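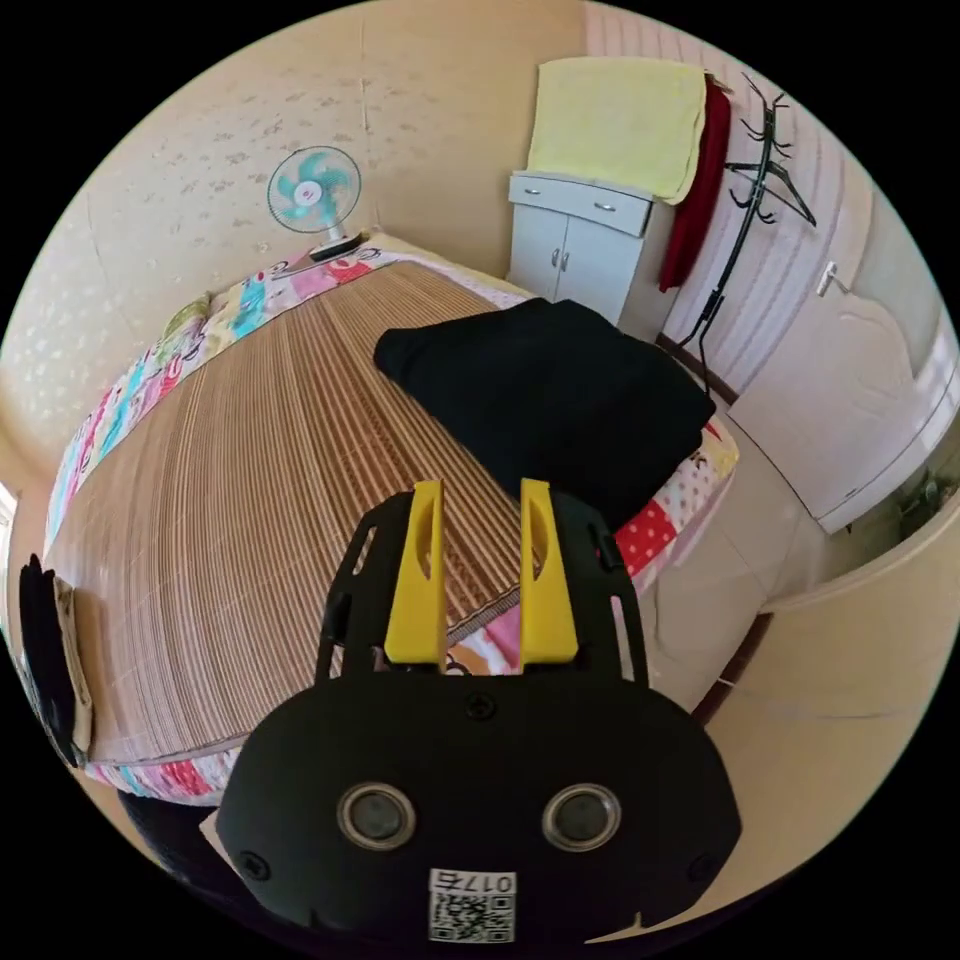
Household capture guidelines are written rules for recording manual chores in private homes with hand-held grippers, so that the recordings can later be used to train robots. They cover the state of the tool, the state of the room, and the consent of the people who live there. None of them has the force of law, and evidence that they improve the resulting data is thin.

Background

The best known set is the Erkarik rules, drafted by Tín Trịnh and first circulated in October. The current text is dated February 21, 2024. It has 21 clauses, 4 of which concern the home itself. The rest deal with the tool and with record keeping. Flerkurus adopted the rules in full. Clostivex uses a shorter version that drops the clauses on consent renewal.

Main provisions

Each gripper must carry a readable identification number, and that number must be logged with every session. Fingers are to be checked for cracks and looseness before work starts. Rooms are to be left as the residents keep them, without clearing furniture or replacing bedding. Mail, family photographs and screens must be turned away or covered. Residents may withdraw a recording within 21 days.

Soft goods such as quilts, mats and folded clothing have their own clause, which asks operators to vary the starting position between attempts. It does not say by how much.

Criticism

The rule against tidying is widely claimed and seldom checked. Operators are guests, and residents tend to clean up before guests arrive. An audit of the Lại collection accepted signed forms as proof that rooms had been left alone, and its authors visited only 2 homes.

Critics also object to the word "compliant," which firms apply to themselves. The rules name no auditor and set no penalty. Tín Trịnh has defended this as suitable for a first edition, although the same gap remains in the current one.

See also: Informed consent; Data provenance; Teleoperation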